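夹爪的脾气，得有人惯着

乌切娜·阿利尤（Uchenna Aliyu）的工位上有一把牙刷。软毛，蓝柄，插在一只装过酸奶的玻璃杯里。她说这是整个工作间里使用率最高的工具，其次是内六角扳手，再其次是她的耐心，“这个消耗得最快，又没有备件”。

她在Stultden负责手持夹爪的装配和维护，已经干到第二个年头。简单讲，人手里握着夹爪叠衣服、理布料，夹爪上的相机把过程录下来，数据交给楼上的人训练机器。楼上的人写论文，她拧螺丝。问她对这种分工有什么看法，她想了想：“螺丝松了他们会下楼来找我，论文被拒了我可不上楼找他们。”

我到的时候是二月里一个早上，八点刚过，暖气还没热透。她正把一副夹爪拆开摊在毛巾上。为什么是毛巾？“螺丝掉在桌上会滚，掉在地上会消失。掉在毛巾上就老老实实待着。”我后来在地上替她找到过一颗，她说那是去年的。

这套夹爪的型号叫Ferura，内部代号而已，谁起的已不可考。两根手指，由滑轨带着平行开合，指尖内侧贴软垫，指面上各有一块黑白标记。相机靠这两块标记推算手指张开了多大，所以标记在她这里享有很高的待遇：不许摸，不许用酒精擦，不许拿指甲去抠翘起来的边。

“翘边是第一大案。”她说，“边一翘，反光就变，识别就一会儿有一会儿没有。采集的人看不出来，布也照样夹得起来，等数据交上去，人家说你这个手指怎么在抖。手指没抖，纸抖了。”

她的办法很朴素，贴之前把指面刮平，贴好以后用一张硬卡片从中间往外赶，再压一夜。压标记用的是一本Staniforth的零件目录，厚度合适，内容她说从来没有看过。有一阵子目录被人借走，她改用一箱打印纸，第二天标记歪了1度多，七副夹爪全部重来。目录现在用绳子拴在架子上。

第二大案是软垫。软垫磨损看不大出来，颜色还在，形状也还在，就是夹布的时候开始打滑。她给每副夹爪建了一张卡片，记开合次数，软垫到3,000次就换，不管看起来有多新。我随手翻到一张，最后一行写着1,073，后面画了一个哭脸。

“那副是提前退休的，”她解释，“有人拿它去夹胶带。”

胶带的残胶用溶剂能去掉，可溶剂也会把垫子泡软，最后只好整块拆下来。她没有追查是谁干的，只是在交接表上加了一栏：“今天夹过什么不该夹的东西？”据她统计，填写率为零，诚实程度不详。

牙刷的用途到这里才揭晓。叠衣服会掉毛，棉絮钻进滑轨，积上几天，手指合拢时就会多出一点阻力。她每天收工前刷一遍滑轨，顺着一个方向刷，刷完不上油。有位新同事好心上过一次油，棉絮见了油如获至宝，抱成一团，把滑轨堵得严严实实。“我花了一下午把它掏出来，掏出来那个东西，都可以织一只袜子。”

我问她最怕听到哪句话。她说：“‘我自己调了一下。’”

零位是不能自己调的。两根手指完全合上时的位置要记作零，从这里往外算开度，左右两边还得对称。她的做法是合上、张到头、再合上，反复几遍，看两次合拢的读数差多少；差得多就去查滑轨，差得少才去动软件里的偏移量。顺序反过来也能让数字好看，就是第二天它又不好看了。这个道理她讲得很慢，看样子已经讲过很多遍。

校准过后还要过布这一关。硬东西谁都夹得住，她说，一块积木能让所有夹爪显得很优秀。布不一样，指尖要能合到捏住薄薄一道褶，又不能把它推跑。两只夹爪一起上的时候，一只压住布角，另一只去捏褶，哪一边有毛病，布会先替你说出来。

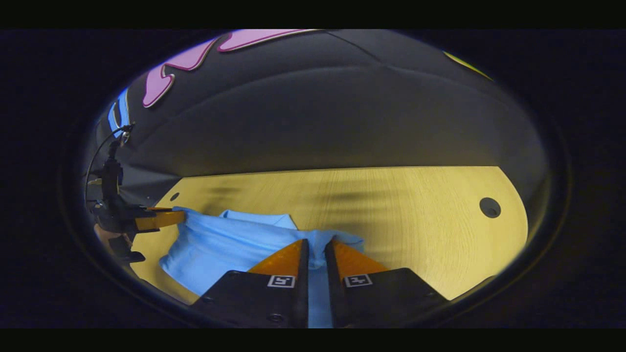 双夹爪试布：一只按住浅蓝色布料的一角，另一只在两指之间捏起一道褶。

试布的料子她挑得很仔细，要软，要会皱，颜色要浅。太滑的不行，会冤枉软垫；太厚的也不行，会包庇软垫。她从Pladness的处理箱里一次买回一大包旧衣服，至今没有用完，其中几件她承认自己想穿。

线缆是她最后讲到的，口气也最重。线要留一段弧，转动手腕时才不会扯到接头，但弧又不能太大，大了会钩住袖子。她见过有人为了美观把线扎得笔直，扎带收得一丝不苟。“非常漂亮，漂亮了800次开合，然后接头就断在里面了。外头一点看不出来，我换了相机，换了支架，差点把电脑也换了。”断掉的那个接头她留着，挂在显示器边上，新来的人都要看一眼。

聊到快十一点，门口探进来一个人，手里举着一副夹爪，说左边那根手指好像有点紧。乌切娜接过去，开合了两下，又凑到耳边听了听。

“你是不是自己调了一下？”

那人说没有。她看着他。那人说，就一点点。

她从酸奶杯里抽出牙刷，又把毛巾往我这边拽平了一些，让我把咖啡端走。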